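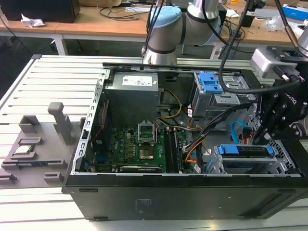

Wednesday, late, bench notes

Good day at the sourdough end of things! The Maglaya rye starter finally gave me a rise curve I'd be happy to show people, and I want to get it down while it's fresh.

Setup same as last time: four straight-sided jars, equal weights of starter, flour and water, lids resting on top, not screwed. Jars A and B got the Eltstead whole rye, C and D the white from Pudby. A and C sat on the shelf by the window, B and D in the proofing cabinet. Rubber band at the starting level on every jar (please leave the bands alone if you move anything, I lost a whole run in May to a helpful tidy-up).

A took off first. I really thought the cabinet would win and it didn't, the window shelf jar was domed and cracking on top while B was still thinking about it. My guess is the cabinet thermostat is reading high again. The probe is clipped right up near the heater and the jars stand at the bottom, so what the display says and what the dough feels are two different things. Going to hang a second thermometer at jar height before the next run.

The white flour jars were slower, as expected, but the smell off D was lovely, sort of green apple and yogurt. C smelled mostly of wet flour until late afternoon, then caught up in a hurry. I love that moment when you look away and the thing has doubled.

Bulk dough: mixed one big batch from A after lunch. Total weight 2,057 g in the tub, 1,953 g by the time it was shaped, and yes, most of the difference is on the bench, the scraper and me. Flour in that batch was 1,131 g. Dough was slack at first and tore when I tried to stretch it, so I gave it a rest and came back to it, and then it pulled out beautifully, thin enough to see my fingers through. Split into 2 loaves, seam side up in the baskets, into the fridge overnight.

Salt went in late this time, after the rest. I think I like it that way. It's fiddly to work in with wet hands and there were a few gritty patches at the start, all gone by the second fold. Want to try it again with the salt dissolved in a splash of held-back water.

For the Cellby recipe sheet: the timing line says to go by the clock for the first rise. I'd cross that out and put "until domed with bubbles at the sides." Today's dough was well ahead of the sheet and would have been a puddle if I'd followed it.

Also found that the old linen liners work far better with rice flour than with wheat. Test piece dropped straight out, no peeling! The bag of rice flour is nearly finished, so it's on the order list.

To do:
Second thermometer in cabinet, bottom shelf
Feed A and D tonight, let B and C go
Bake both loaves first thing, one with steam, one without
Cut neither until cool (this means me)
Swap B and D with A and C next run, same flours

Pan of water is already in the oven for the steamed one. Check it before switching on.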